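# mandar-fregadero

Entorno simulado y conjunto de episodios para un brazo de sobremesa montado en el taller compartido de Ollbridge. Versión de junio de 2020.
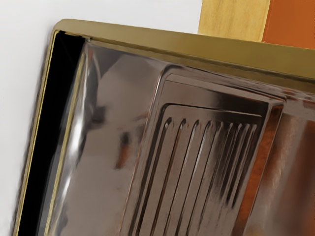 El repositorio contiene la escena de cocina, los scripts de generación y los episodios ya grabados. El brazo real, al que llamamos Rarley, está atornillado a un banco del taller y todavía no se ha probado con agua. Todo lo que hay aquí es simulación.

## Contenido

- `escena/`: mallas, materiales y luces de la cocina
- `episodios/`: 213 episodios, cada uno con imágenes, posiciones articulares y estado de la pinza
- `scripts/`: generación, reproducción y comprobación de episodios
- `brazo/`: modelo cinemático y planos de las piezas impresas
- `notas/`: diario de montaje, sin ordenar

## El brazo

Tiene 6 articulaciones y una pinza de dos dedos. La base y los eslabones son piezas impresas por Keith Parsons; la electrónica es de Nikau Merrick. El modelo de `brazo/` corresponde a la segunda base, más ancha que la primera. Los planos de la primera siguen en la rama `pearce`, que ya no se mantiene.

La holgura del codo no está modelada. En el brazo real se nota sobre todo con el brazo extendido.

## La escena

El fregadero es metálico y pulido, con el borde en tono dorado y un panel escurridor rebajado con nervios paralelos. Elegimos un material muy reflectante a propósito: en las pruebas con un fregadero mate, el estimador de profundidad daba resultados demasiado buenos y luego fallaba en el banco.

Los reflejos recogen el color de los objetos cercanos. Si se cambia un objeto de la encimera hay que volver a renderizar el episodio completo, porque el metal también cambia.

## Formato de los episodios

Cada episodio es una carpeta numerada:

```
episodios/0001/
 imagenes/
 articulaciones.csv
 pinza.csv
 meta.json
```

Los ángulos están en radianes y las distancias en metros. Un episodio dura hasta 60 segundos. En `meta.json` se guardan la semilla, la tarea y el resultado (`ok`, `fallo` o `cortado`). Los episodios cortados no se han borrado.

## Uso

```
python scripts/reproducir.py episodios/0001
python scripts/comprobar.py episodios/
```

`comprobar.py` avisa si faltan imágenes o si los dos CSV no tienen las mismas filas. No revisa la calidad de los renders.

## Problemas conocidos

- La pinza puede atravesar los nervios del escurridor si la velocidad de bajada es alta. La malla de colisión es más simple que la visible.
- En algunas vistas la cámara queda muy cerca del metal y el brazo no sale en la imagen. Esos fotogramas se conservan.
- La pared y la encimera son blancas y lisas, con poca textura para seguir puntos.
- El orden de las articulaciones en el CSV empieza por la base. En las notas antiguas va al revés.

## Pendiente

Añadir una versión con ruido en los motores, medir la holgura del codo y rehacer la malla de colisión del escurridor. Keith quiere tener lista la tercera base en agosto.

## Licencia

Código bajo MIT; escena y episodios bajo CC BY 4.0. Los fallos se comunican abriendo una incidencia con el número de episodio y la semilla.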